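Moving house, one server at a time

When Pleddale, a mail-order seed firm, decided to replace its ageing virtual machine hosts, Wing-sze Lai expected the hardware to be the hard part. The new hosts were racked in February and gave no trouble. The backups took far longer.
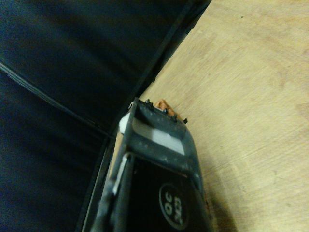

Can old backups be restored on a new platform?

Most can, provided the backup software supports both the old and the new host format. Test one before you switch anything off.

Lai's team had 30 virtual machines to move and only two people to do it. They began with the print server, which the office could manage without for a morning.
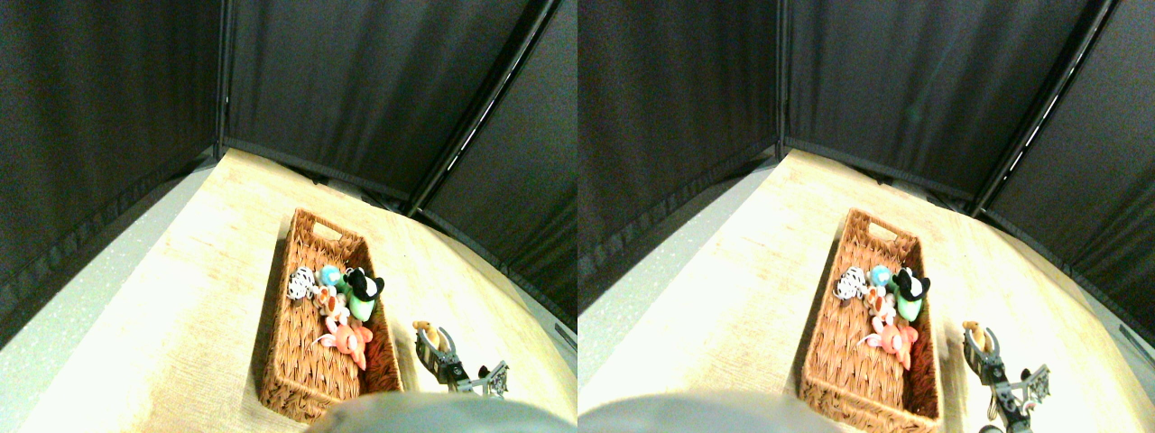 The stock database came next and was slower. Its disk had grown through years of snapshots that should have been deleted, and merging them took most of a weekend.

Tsung-han Yau, who looks after storage, now checks for old snapshots every Monday. He also keeps a written list of which machines depend on each other – the first one the firm has had. 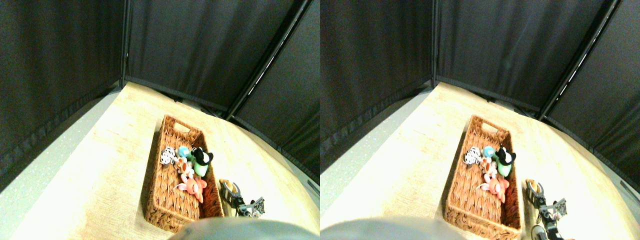
That list changed the order of the move. The login server had been planned for last, but 25 of the machines relied on it, so it went across early with a second copy left running on the old host.

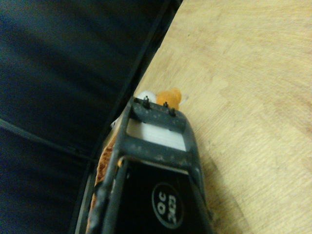 What it cost

Pleddale paid £1,993 for extra backup licences to cover the overlap. Lai had not budgeted for them and would do so next time. The old hosts stay switched on until the year's accounts are closed.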